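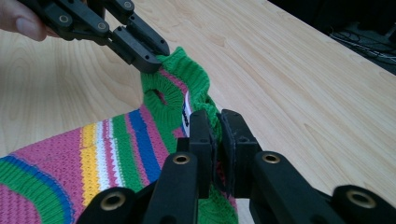

Vetthorpe Knitwear Folding Set

README, last changed in April

The set covers the folding of knitted jumpers on a table. Woven shirts and trousers are in the Brerkine set and are not repeated here.

Contents

There are 200 folds, split into 31 sessions. Each session has its own folder with the pictures and a short text file called notes. The notes give the garment, the fold used and anything that went wrong.

Garments

All were bought second-hand in Dorkholm. Most have a ribbed collar, and several are striped. Sizes are mixed, adult and child. Cardigans were left out.

How a fold goes

The jumper starts face up or crumpled. It is lifted by the collar, laid down again and smoothed from the neck to the hem. The sleeves go in across the body, then the hem comes up to the collar. Thick knits get one fold fewer.

Known problems

Session 11 has no notes file.
Ribbed collars twist when lifted from one point, and some folds were finished with the twist still in.
Stripe colours vary between sessions with the light. Do not use them to match garments. Use the garment number.

Contact

Mirsad Trajkovski keeps the master copy. Send corrections to him with the session and garment number.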